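19th December

Spent the day being a greengrocer, a job I have never wanted and for which I own the wrong shoes. Maarja Rätsep has decided that the front room at Skarkon must have its vegetable stand sorted before everyone goes off for the holidays, and since Ilze Zariņš has a cold and I have no such luck, the stand is mine until further notice.

The vegetables are artificial. I keep having to remind myself of this. I caught myself putting a cabbage down gently, in case it bruised. 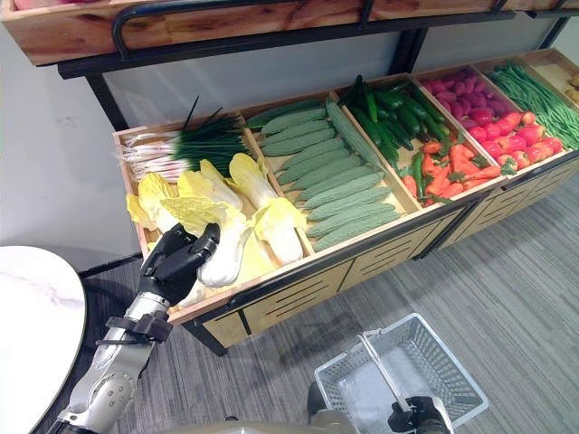
Maarja's plan for the stand arrived by email at 27 minutes past eight, with an attachment. Napa cabbage at the near end, then bitter melon, then cucumbers, then the carrots, which have to share. She'd written "as per Tranasville" at the bottom, meaning the market she visited in August and has brought up in every conversation since. I have never been to Tranasville. I'm told the people there really know how to face a melon.

The cabbages are the trouble. They are fat at one end and frilly at the other and they won't lie the same way for love or money. I tried them all stems forward, which looked like a row of feet. I tried them all leaves forward and the white parts disappeared, and Maarja walked past and said "hm." In the end I let them sprawl. She walked past again and said "better," so I'm taking the credit for a technique.

Bitter melons, on the other hand, are a pleasure. They go down side by side and they stay there. I've never eaten one. Ilze says her neighbor stuffs them, and that you have to want it.
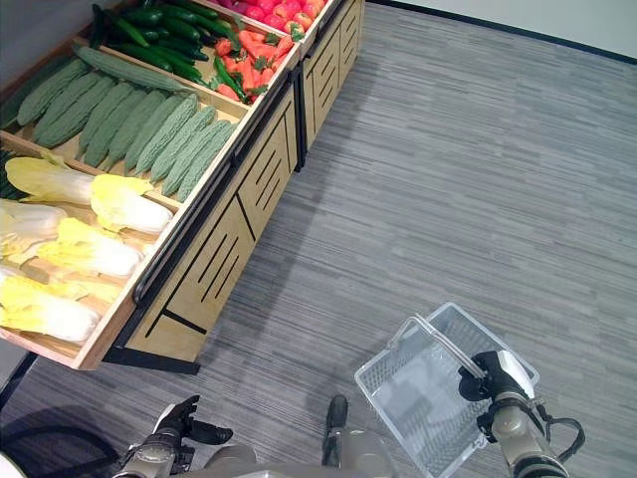
Lunch was soup from Rebane, 20 minutes in line and then no bread. I ate it thinking about cucumbers. They're glossy and they slide, and there is a point when you're stacking them where one more brings the whole lot down toward you. I found that point before lunch and again after it.

Somebody (me, last week) had let the green chilies get in with the carrots. I started picking them out and then decided they looked cheerful and left them. If Maarja asks, that's how it's done in Tranasville. 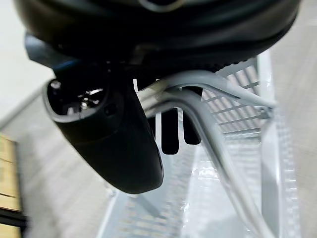 2 min read

Later. Ilze called to ask how it went, sounding like a drain. I told her the melons were a triumph. She wanted to know whether I'd ordered the spare onions from Timel, and I said of course, and then went and ordered them. They come in January, apparently, in a box of 216. I only wanted a bunch. I'll look at the form again in the morning.

Stopped at the store on the way home and bought one real cabbage. It was much heavier than I expected. Fried half of it with too much garlic and put the rest in the fridge, leaves forward.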